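Surkdale sim kit, anyone past the trial yet?

Home robotics and simulation > Paid kits and services

gripperjoe
Posted December 14, 2018

So I finally caved and bought the Surkdale house pack. For anyone who missed the earlier thread, it's the paid sim kit with furnished rooms, a two-arm mobile robot, and a teleop layer so you can drive the thing yourself and record what you do. I've been on it for 11 evenings now and I have opinions, and I'd love to hear from people who've had it longer.

Good stuff first. Install was painless on my box. The two-arm robot loads with sensible joint limits, the grippers don't explode when they touch a wall (looking at you, Juhl), and you can watch from the head or from either wrist. I drive from the wrist view when I'm going for something small. It takes getting used to! The walls come at you from odd angles and I spent my first evening feeling a little seasick, but once your brain adjusts it's way easier to line up the fingers.
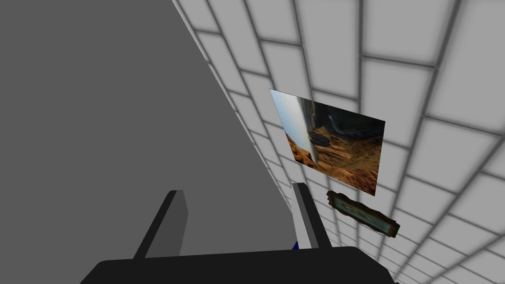
The part I'm less sure about is the price. The base pack is fine, but the recording add-on is a separate license and they really want you on the yearly plan. I'm doing this as a hobby with a bit of contract work on the side, so I can't just wave it through. Is the add-on worth it, or are people rolling their own logger?

mapleservo
Replied to gripperjoe

Been on it since January. I rolled my own logger and regretted it by spring. Reading joint states is easy, any script can do that. Keeping the joint states, the views and the object poses all on the same clock is where I lost my weekends. Mine drifted, I didn't notice, and I ended up tossing 515 recorded runs. Bought the add-on the next day, grumbling the whole way.

Now, if you only want to replay your own driving and you don't care about training anything from it, skip the add-on. The base pack will play back commands just fine.

tinbender
Replied to mapleservo

I'm going to disagree with pretty much all of that, sorry. I wrote a logger in two nights and it's been solid. You have to step the sim yourself and write everything out on the step. If you let it free-run and grab data whenever it shows up then sure, it drifts. Paying a yearly fee to avoid one loop seems nuts to me.

My gripe with Surkdale is the rooms. The textures look like somebody emptied a drawer. Brick next to gray planks next to parquet, and doorways that open onto plain black. I get that they randomize it, but after a while I'd like a room that looks like a room.

gripperjoe
Replied to tinbender

Ha, I sort of like the ugly rooms. If my policy only works in a nice beige kitchen, I'm in trouble. But I hear you on the black doorways. I drove toward one the other night wondering if there was anything on the other side and chickened out.

One thing I've been fighting with is the head view. With both arms held out front, the body covers a big chunk of the floor right ahead, so anything close in just vanishes. I've been backing up and coming in at a slant, and that helps some, but it eats time.

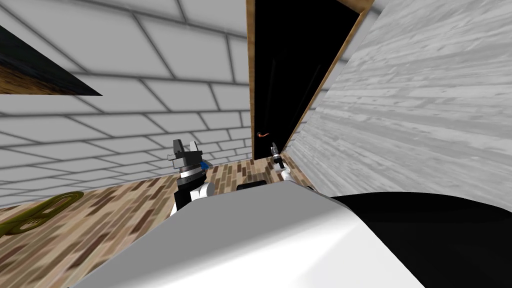
I tried tipping the head down a few degrees more and got an even better look at my own robot's chest, thanks very much. Has anybody moved the head mount? The docs say you can edit it, and then the next page says edited robots aren't covered by support.

mapleservo
Replied to gripperjoe

You can move it, I did. Nudge it forward and up a touch, then save the robot under a new name so updates don't stomp on it. Support did get a little sniffy when I wrote in about a totally unrelated crash. They asked me to reproduce it on the stock robot before they'd look. It took me ten minutes and then they fixed it, so I can't complain too much.

Don't go wild though. If you plan to run anything on a real machine later, the view has to match what the real head sees, body in the way and all.

colleen_li
Replied to gripperjoe

Hi all, Colleen Li here. I run a small training shop in Brurnport and we've had the Surkdale pack on our machines for a while. I pay full price like everyone else and I don't get anything for posting.

We put new drivers on it before they go anywhere near hardware, and for that I think it's great value. Narrow passages are my favorite. People forget they have a second arm! They'll be so focused on the hand that's doing something that the other one goes scraping along the wall. In the sim that costs you a restart. I make everybody get through a tight stretch with both arms up before they're allowed to pick up a single thing.

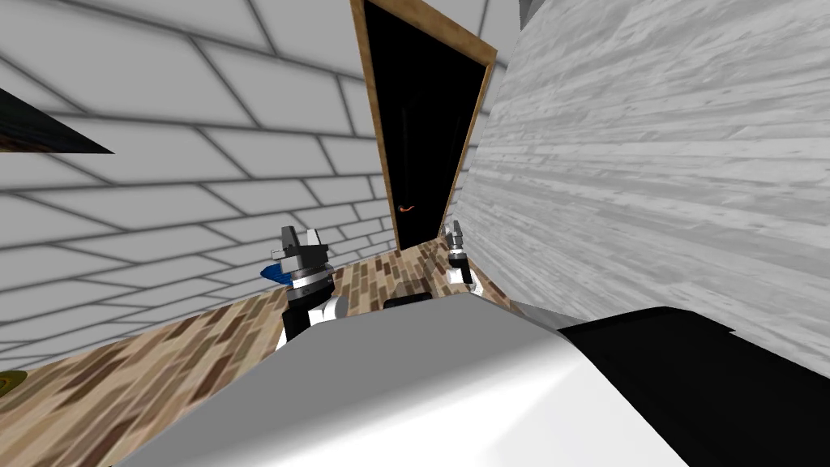

Where I'd push back on tinbender is the homemade logger. It's fine for one person who wrote it and knows where the bodies are buried. As soon as you have a few people recording, somebody stops a run wrong or renames a folder, and you're the help desk forever. The add-on has a review screen where you can scrub through a run and mark it good or bad, and my crew lives in that screen.

What I don't love is that the collision sound is either off or deafening. I've asked twice.

tinbender
Replied to colleen_li

Fair enough for a shop. I'm one guy in a spare bedroom, so my help desk is me. I'd still tell gripperjoe to try the free route first and buy only if it hurts.

Also, has anyone here compared it to the Unitz pack? I ran their demo for an afternoon. Prettier rooms, much slower on my card, and the arms felt like they were moving through syrup. I may have had a setting wrong.

mapleservo
Replied to tinbender

You probably had the substeps cranked. The demo ships that way for some reason. Drop them and it perks right up, but then small stuff starts sliding out of the fingers. I went back and forth between the two for about 2 weeks and stayed with Surkdale, mainly for the grasping. Unitz has nicer lighting, no argument there.

The object sets are another difference. Unitz gives you mugs and boxes and that's your lot. Surkdale will throw a trumpet on the floor, or a tray, and let you work out how to get near it with two arms and a wide body. I've learned more from the weird objects than I ever did from the mugs.

gripperjoe
Replied to mapleservo

The trumpet! I've had a go at that one. All that curvy tubing and I could not decide where to put the fingers. I came at it from the bell end, then from the valves, then I went to bed.

OK so here's where I've landed. I'll write a quick logger the way tinbender says, stepping the sim myself, and give it till the end of January. If I'm swearing at timestamps by then I'll pay for the add-on and you can all say you told me so. And I'm going to try mapleservo's head mount trick on a copy of the robot tonight. 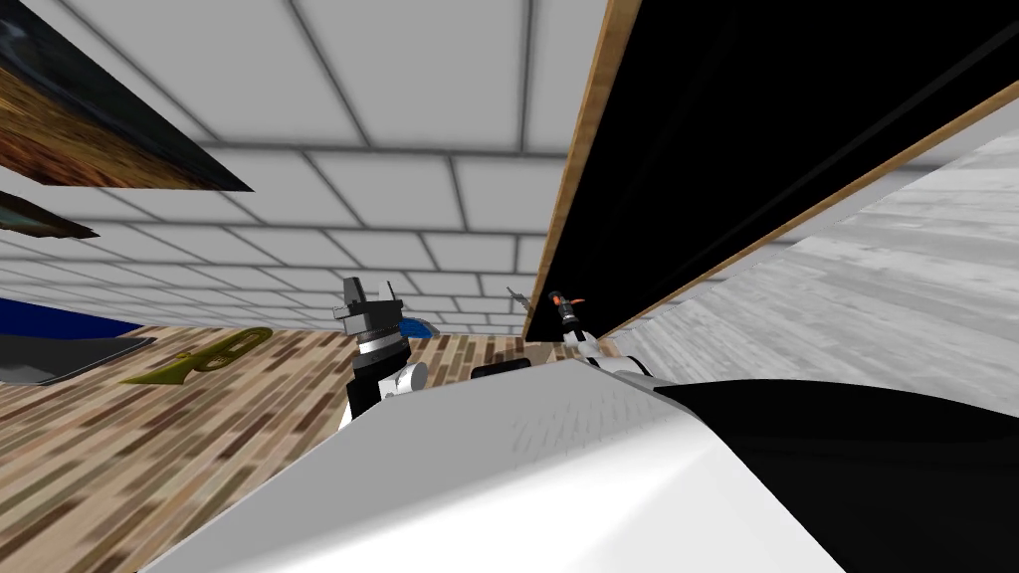

Does the base license let you run it on two computers, or do I need to buy a second seat for my laptop?

colleen_li
Replied to gripperjoe

The base license covers 2 machines as long as it's the same account and you're only running one at a time. You sign out on the desktop and sign in on the laptop, and your saved robots come across but your recordings stay put, so copy those over by hand. If you want both going at once you need a second seat.

gripperjoe
Replied to colleen_li

Perfect, that'll do me. Thanks!

tinbender
Replied to gripperjoe

I'll send you my loop tonight. It's ugly and the variable names are worse, but it steps and writes in the right order. Change the output path at the top before you run it or it'll try to save to a drive you don't have.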